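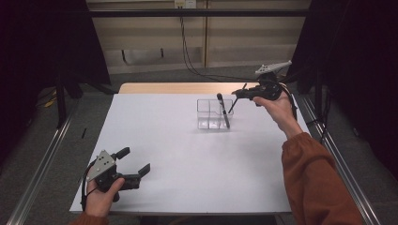

Trisby trench, finds bench, 30 January 2023

Sieved the last of context 30 through 4 mm mesh. Residue is mostly charcoal and burnt daub, with two slag droplets bagged separately. No bone.

Flotation sample from the Bisgaard ditch still to be sorted. Birthe Þórarinsdóttir wants 200 ml kept back unsorted for the May radiocarbon batch — label it before it goes on the shelf.
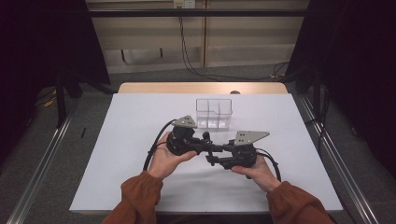 Sherd weights from the Drirnia pits do not match the site register. Bag 60 is entered twice, once as rim and once as body. Re-weighed both and corrected the rim entry only; the body entry needs the original slip. For refits, use a white board over the wooden table, as the dark fabric edges read much better against it than against bare wood. Two joins so far, both in the coarse ware, neither glued.

To do: ask Heltik for the missing slip, check scale calibration.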